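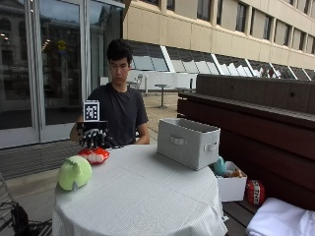
By Brayden Morin, Household Editor
June
Print this page | E-mail this page

Table linens used outdoors pick up three kinds of soil that indoor linens mostly escape: pollen, sunscreen and tannin from leaves. Each needs a different treatment, and the wrong one can set the mark for good. A textured white cloth is the hardest case. The raised threads hold particles that a flat weave would release on the first shake.

Pollen

Do not rub it and do not wet it. Pollen grains carry an oily coat that smears into the fiber under pressure. Take the cloth off the table, hang it on a line and shake it from the bottom hem. Lift what is left with the sticky side of packing tape, pressed flat and pulled straight up. Wash only after the tape comes away clean.

Sunscreen

Forearms leave it along the table edge, usually as a faint band that does not show until after washing. Some sunscreen ingredients react with iron in hard water and turn a rust orange. Chlorine bleach makes this worse. Work a little plain dish liquid into the band while the cloth is dry, leave it 25 minutes, then rinse from the back. If orange has already appeared, use a rust remover labeled safe for washable fabric, and test it on the hem first.

Leaf and tea stains

Tannin responds to oxygen bleach in warm water. Check the care label, dissolve the powder completely before the cloth goes in, and follow the dose on the package. Bar soap should be kept away from these stains. Old stains may need a second soak in a fresh batch, as the solution loses strength overnight.

Fit on a round table

Measure the diameter of the top, then add twice the drop you want. For outdoor use keep the drop short – a long one catches wind and gets stepped on. Clips on a round edge should go on in opposite pairs so that the cloth stays centered. Clips with bare steel springs will rust onto the fabric if left out in the dew. The Niltach clips we keep in the shed are all plastic and have lasted five summers, though they are too narrow for a thick top.

Sewn-in hem weights work better than clips on textured cloth. Darlene Arsenault wrote on Tuesday to ask whether fishing weights can be used. Lead ones should not be. Flat stainless washers in a closed pocket will go through the machine in a mesh bag.

Drying and pressing

Dry on a line in shade, pulled square while damp. If you must use a dryer, take the cloth out before it is fully dry. Press textured weaves face down on a towel, iron at the lowest setting that works for the fiber, with no starch. Starch fills the texture and draws silverfish in storage.

Store rolled on a tube. Folds left in over winter tend to yellow along the crease.

This site uses cookies to remember your settings. Accept | More information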